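Jolville Residents' Board > House and Garden > Laundry

Thread: Ironing. Does anyone still do it?

marrowfat
Posted Mar 8, 2020

My iron died last night. There was a small blue flash, a smell like a burnt doll, and then fourteen years of service were over. It was a Tsakiris, the one with the retractable flex that never fully retracted.

I went to look at replacements and they start at a sensible price and end somewhere near the cost of a used moped. Before I hand over any money I thought I would ask whether the habit is worth keeping up. I iron work shirts, pillowcases (yes, I know) and the occasional tea towel if there is something good on the radio. My sister irons nothing and has been promoted twice.

So: do you, and if you do, what with?

pegbag
Tea towels. Good grief.

No, I don't, and haven't since the children left. Take things out of the machine the second it stops, give them one hard shake, and hang them by the hem. Shirts go on a hanger with the top button done up. By morning they are fine. By "fine" I mean that people at a distance would say I was wearing a shirt.

Darcy Kereama
I do, every Sunday night when I was in work and whenever I feel like it now. Cotton needs it. You can shake a cotton shirt until your shoulder goes and it will still look as though it was delivered in a jar.

On the iron itself, get a heavy one. The light ones are sold as being kind to the wrist, but all that happens is you press down harder and the wrist suffers anyway. Mine is a Canero and weighs about the same as a small dog.

low_tide_lil
Steamer. I bought one in August and have not put the board up since, except as somewhere to wrap presents.

marrowfat
Does the steamer do collars, though? Everyone I know with a steamer has a collar like a lettuce.

low_tide_lil
It does collars if you pull them tight and you don't mind a scald. Cuffs are the same. I admit that plackets are beyond it. I wear a lot of jumpers.

Darcy Kereama
"I wear a lot of jumpers" is doing a great deal of work in that post.

quietcorner
There is a halfway house, for what it's worth. Lay the shirt on the bed while it's still damp, do the collar first with the flat of your hand, then pull each seam straight from both ends, sleeves last. The seams are what pucker. If those dry straight, the rest more or less follows, and you can put it on a hanger after ten minutes or so. My mother did this for a household of six and owned one iron, which she used for propping the pantry door.

It does need a firm mattress. On our old one you just pushed a dent in the bed and the shirt followed you down.
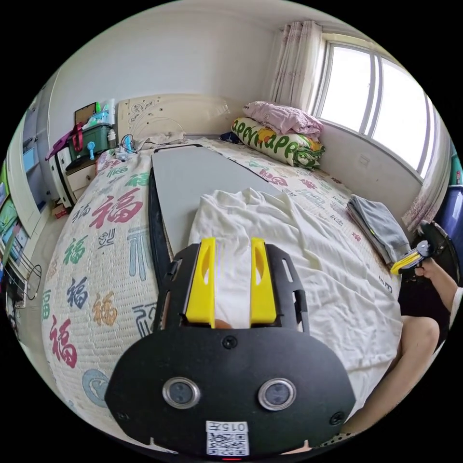 White long-sleeved top laid out flat on the bed, creases still in.

I wouldn't go to a wedding in one done this way, but it's good enough for the bus and the office, and for most funerals if you keep your coat on.

pegbag
Damp shirt on the bed? And then you sleep in that bed?

quietcorner
Put a towel under it. I thought that went without saying, but I see it didn't.

pegbag
So now there's a damp towel to dry as well. I'm only saying that the hanger does all this by itself, using gravity, which is free.

ex_canteen
Worked in a hotel laundry for years so I'll be the bore.

Hanging works on polyester mix and on anything with a bit of weight in it. It doesn't work on thin cotton or on linen, which creases if you speak to it. Hand smoothing is a decent method and quietcorner has the order right apart from one thing – I would do the yoke before the collar. Get the yoke flat and the collar sits properly on top of it. Do it the other way round and you're forever going back.

We had a big Kaltetti roller press for the sheets. It could take a finger off and had a sign saying so, and the sign was beautifully pressed as well, as somebody had put it through for a dare.

quietcorner
Collar first. You handle it when it's at its dampest and it's the bit that people see.

ex_canteen
You'll crease it again doing the yoke.

quietcorner
I will not, as I am careful.

marrowfat
I seem to have started something.

Darcy Kereama
Yoke first, obviously. It's in every book on the subject. I own two.

low_tide_lil
There are books?

Darcy Kereama
One is 566 pages long. In fairness it covers stain removal too, and there's a chapter on ostrich feathers I've yet to need.

tuppence_h
Can I ask about starch while the grown-ups are in the room? I bought a spray can and used it on a pillowcase. My husband says it was like sleeping on a menu.

ex_canteen
Too much, too close. Hold it a good foot away, one light pass, and leave it half a minute before the iron goes anywhere near it. And not on pillowcases, unless the marriage can take it.

pegbag
I'd like it noted that not one of you has answered the real question, namely whether it's worth it. Say ten minutes a shirt, five shirts a week. I could learn the cello.

Darcy Kereama
Would you, though?

pegbag
No, but I'd have the option.

Ten minutes is slow, mind. If it takes you that long the shirt is too dry. Even I know that and I'm against the whole business.

marrowfat
Right. I went into town and looked at them in person. The shop had the heavy Canero at a price I won't repeat, and a cheaper Tsakiris that is plainly my old one in a new colour. The lad told me it has 717 steam holes. I asked what the expensive one had and he said 975, and then we both stood there for a bit.

I've bought the cheap one. The flex retracts nearly all the way.

ex_canteen
Don't fill it from the kettle. You'd be amazed who does.

low_tide_lil
*puts kettle down*

quietcorner
Will you still be doing the tea towels?

marrowfat
There's a play on at eight, so yes, I expect so. I'll try a shirt the bed way too, with the collar first, and then another with the yoke first, and report back.

ex_canteen
Yoke.

quietcorner
Collar.

pegbag
Hanger.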